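Last updated: January 18, 2022
Shares 2 | Comments 0

4. Failure Analysis: False Stops on the Waterside Route

4.1 Background

The Jetstead platform completed its indoor acceptance trials without an unplanned stop. When testing moved to the waterside route at Walton, the protective stop began to trip during ordinary straight-line travel. In the first outdoor block the robot logged 284 protective stops. After review by two of the authors (Kröger and Stöcker), working separately from the recorded data, 99 of these were classed as false: no person, animal, vehicle or obstacle was inside the stop zone at the time of the trip. The remainder were correct reactions, mostly to pedestrians and bicycles, and are not treated further.

A false stop on this route is a safety matter as well as a nuisance. The platform brakes at its full rated deceleration when the stop zone is violated, and on two occasions a cyclist following behind had to brake or swerve. No one was hurt. The trials were suspended after the second of these events and resumed only with a trailing attendant and a lower speed limit.

4.2 Route conditions

The route is a straight paved path between a low concrete wall on one side and a timber rail fence on the other, with open water beyond the fence. Figure 4 gives the forward view at normal travel height. Three properties of the site were considered as candidate causes. The first is the surface itself, a red paving with a network of fine cracks and, at intervals, dark joint lines that cross the path at an angle. The second is the water, which under a bright sky is the strongest source of glare in the forward view. The third is the fence, whose rails are seen at a shallow angle and whose near posts pass close to the edge of the stop zone.

The stop decision is made by a module supplied by Lendia. It combines a depth estimate from the forward stereo pair with a ground plane fitted to the lower part of the image. Any connected region that rises above the plane by more than a set threshold, and that persists for the required number of cycles, is treated as an obstacle. The module has no notion of surface color or texture.

4.3 Method

All 99 false stops were replayed through the module offline. For each one we stored the region that triggered the stop, its estimated height above the ground plane, and its position relative to the path. Each event was then replayed three more times: with the water region masked, with the fence region masked, and with the ground plane held fixed at the value measured during calibration. A cause was assigned when exactly one of the three changes removed the stop. Events that were removed by more than one change, or by none, were listed as mixed.

As a control, 1,845 short segments without any stop were drawn from the same runs and passed through the same four replays. The purpose was to find out whether the masks themselves introduced new stops. They did not.

4.4 Results

Holding the ground plane fixed removed the larger part of the false stops. Masking the water removed a smaller group. Masking the fence alone removed very few, which was contrary to our expectation; the fence had been the main suspect in the field notes kept by Gerlach during the trials.

Inspection of the stored regions explains the first result. When the robot approaches a joint line that runs diagonally, one side of the lower image contains strong contrast while the other contains mostly uniform paving. The stereo matcher returns dense points along the joint and sparse points elsewhere. The plane fit weights all points equally and tilts toward the dense side. A tilt of this kind is small near the robot but grows with distance, and at the far end of the stop zone the flat path is then reported as standing above the plane. The stop follows within the persistence limit. Cracked areas produced the same effect in weaker form and rarely caused a stop without a joint nearby.

The glare events had a different signature. Here the matcher paired reflections on the water with one another across the two images and placed them at a false depth on the near side of the fence. These stops occurred in groups, at the same stretch of path, and were absent from runs made in flat light.

The mixed group was examined by hand. In most of its members the plane was tilted and a fence post lay just outside the stop zone, so that either correction was enough to clear the event. We regard these as plane faults made worse by the post.

Figure 4. Forward view along the waterside route. A diagonal joint line crosses the cracked paving ahead of the robot; the rail fence and the water lie to the right. Parts of the robot's body are visible at the lower edge. 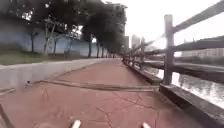 4.5 Corrective measures

Two changes were made. The plane fit now divides the lower image into vertical strips and limits the number of points each strip may contribute, so that a single joint line can no longer dominate. In addition, the fitted plane is compared with the calibrated one, and a tilt beyond the limit causes the robot to slow down while the fit is repeated. A full stop is still commanded if the fit does not recover.

The glare fault has not been solved. Görtz supplied polarizing filters for the stereo pair, and these reduced the number of false matches on the water, but they also reduced the usable range under the trees. Until a better remedy is available the stop zone is narrowed on the water side by a fixed margin, and the travel speed on this route stays at the reduced value. Tello and Vogler reviewed the narrowed zone against the fence position and accepted it for attended operation only. Unattended runs remain barred, and the question will be taken up again after the repeat trials planned for March.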